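On the Timano list someone wrote:
> Do you steer both arms for the cup task, or park one? My left grip keeps slipping.

Hi all! I do mine by remote control, left arm only, with the right one held open off to the side. Tilt matters most, so I creep in slowly. 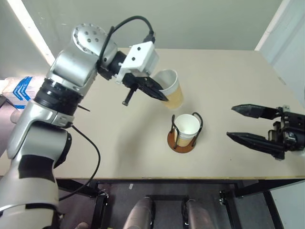
Left gripper at the tilted cup, holder to the right

I got 306 demos for Pemis this way in January (my thumbs hurt!) and threw out 3. Try gripping lower, and keep your wrist still while you line up with the holder.

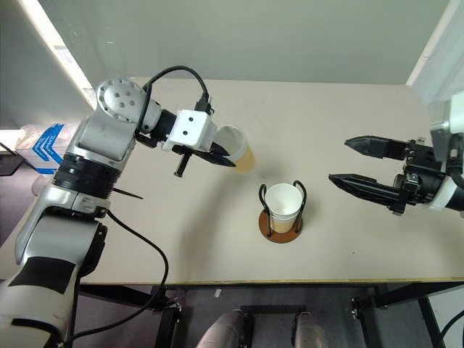 Left arm holding a cup above the wire holder

Want my settings?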